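Tuldale Brain Model, 2-part

Students keep coming back to this one, and we can see why! The Tuldale is a life-size model of the human brain that splits cleanly down the middle, so you can lift one half away and get a proper look inside. The main areas are picked out in soft colours and numbered, and the key card names all 83 of them in plain English and Latin.

It was first made for anatomy classes at Javthorpe, and it's a lovely thing to revise with at home too - light enough to hold in one hand while you test yourself with the other. 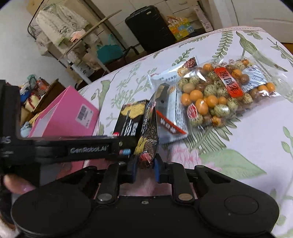 Coated peanuts and a dark snack packet on the bed

The halves are held together by magnets, so there are no pegs to snap. Wipe it with a damp cloth and mild soap, and keep it off sunny windowsills as the colours can fade.

Weight: 511 g
Stand: included, lifts off
Key card: A4, folded
Item no. 236

The new key card, with larger print, has been packed with every model since April. Got the older one? Ask our Tudham shop for a replacement - they're free.

Goes well with: Sebastian Skull, Sebastian Spine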